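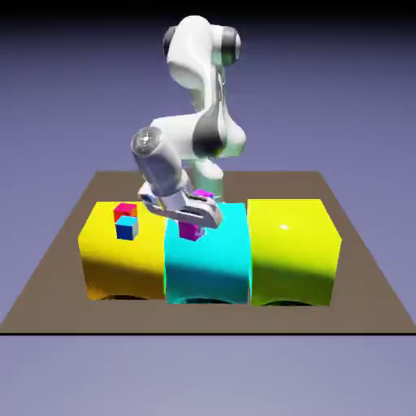

The four-day week, minus the brochure

Jan 5, 2024

Mi-kyung Son spent most of last year running a shorter working week at Clomell, a billing and payroll firm with 56 staff, and she is tired of being asked whether it was "transformative."

"People want me to say yes so they can get back to their muffin," she says. "I tell them it was a roster change."

I'd come prepared to disagree. My inbox is full of four-day-week success stories, nearly all sent by consultants who sell four-day weeks. Son, who manages operations, had read the same material before Clomell signed on with one of them, an outfit called Ondgate. She still has the slide deck. It promised higher output, fewer sick days and better retention, and had a chart with no numbers on the vertical axis.

"I asked what the line was measuring. The fellow said 'engagement.' I asked in what units, and he went to the next slide."

What Clomell got was harder to put on a slide. The firm counts invoices closed each month, and in the month before the trial that came to 2,000. In October, well into the new schedule, it was 1,992. Ondgate wanted to call this a productivity gain, on the grounds that the hours had dropped. Son wouldn't sign off on the wording.

"The hours on paper dropped. I could see when people were logging in. There were a lot of Friday mornings that looked like work to me."

Did she ask them about it? She did, and the answers were all over the place. Parents of small kids loved the day off and defended it fiercely. Some of the junior staff said they were skipping lunch to get through their queue. One team quietly dropped its weekly meeting, and Son reckons that alone may explain a good part of whatever was gained.

"You could cancel that meeting on a five-day week too. It doesn't cost 3,000 dollars a month in advice."

That was Ondgate's fee. I asked whether the consultants had earned any of it, and she thought about this longer than I expected. They were useful on the phones, she said. Clients who rang on a Friday were getting voicemail, and Ondgate suggested splitting the office so that half took Mondays off. It worked well enough, apart from the grumbling over who got which day.

The sick-day figures she refuses to quote at all. "We had a bad flu season the year before and a mild one this time. Anybody who tells you a schedule did that is selling you something."

For all that, Clomell is keeping the short week, at least until the lease comes up. I pointed out that this sounds like an endorsement. Son shrugged.

"Taking it away would cause a riot. That's a decent reason to keep a thing, but it's a different reason from the one in the deck."

She has been invited to speak about the trial at an industry lunch in the spring. The organizers asked for a title with the word "future" in it. She sent them "Invoices and Fridays" and hasn't heard back.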